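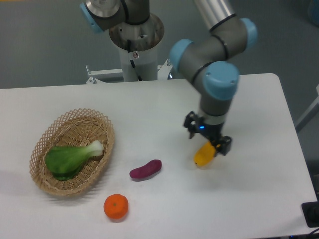

Slide 1: Greens in the basket, the rest on the table.

Using Up the Week: notes for the Duscombe Library talk
Sidra Janjua
May 2021

Leave the first slide up while people find their seats. Say hello to the folks joining from home and ask if they can hear. Wait for somebody to wave before going on.

Opening
Good evening, everyone, and thank you so much for coming out (or for staying in, if you're on the computer, which I understand completely). My name is Sidra, I've taught evening cooking classes here in Duscombe for a good many years, and tonight I want to talk about the food we buy with the best intentions in the world and then find at the back of the drawer nine days later.

Tell the cilantro story. Keep it short this time! The point is that I bought three bunches in one week because I kept forgetting I had any, and the third one went into the compost with the rubber band still on it.

Where this talk comes from
Last October we asked families in town to keep a kitchen diary for four weeks. 142 households sent theirs back, and I read every page of them at my dining table with a pot of tea. Some people wrote one word a day. One lady wrote me what I can only call a novel, and I loved it.

What I noticed first was how often people threw out leafy things. There were 330 separate entries for lettuce, spinach, herbs and so on, far ahead of bread, and I had been quite sure it would be bread. Pause here and ask who would have guessed bread. I expect most hands.

NEXT SLIDE: diary page (the one with the coffee ring)

Read out the Wednesday entry. "Half a cabbage. I was going to make slaw. I am always going to make slaw." Let them laugh, then say that I think most of us have a slaw of our own, some dish we shop for every week and hardly ever cook. Mine is stuffed peppers. Ask two or three people for theirs. Don't let this run on, because last time it ate up ten minutes, even though it was the nicest part of the evening.

The look before the list
What I do now, before I write a shopping list, is take everything fresh out of the refrigerator and put it where I can see it. The counter is fine, the table is better. It takes me less time than boiling an egg. Then I write down supper for the next two nights from what's out there, and only after that do I write what I need to buy.

People worry that this means eating odd combinations, and now and then it does. I once served my husband eggplant and oranges on the same plate and he was very polite. Most weeks, though, it comes out as soup, or fried rice, or a tray of something roasted.

NEXT SLIDE: tray of roasted roots

Mention my aunt in Sturnberg, who roasted whatever was left every Thursday and called it by a different name each time so we wouldn't catch on. We caught on.

Greens
Go slowly here, people like to write this part down. Wash them if you're going to eat them tomorrow, otherwise leave them alone. Wrap them in a dry dish towel and tuck the towel in a bag. When they start to droop, cook them: garlic, oil, a pinch of salt, lid on. Cooked greens keep for another couple of days and they'll go into eggs, noodles or a grilled cheese.

If somebody asks about freezing, yes, but for cooking only. If somebody asks about the fancy storage boxes, I've never bought any, so I can't say.

Handout
One side is the two-night plan, blank, so you can copy it. The other side is my soup. There are 40 copies on the chair by the door, and the front desk can print more.

Questions
Repeat each question into the microphone for the people at home. Thank the library staff by name. Remind everyone that coats are in the other room, and that I'd be glad to take any spare jars.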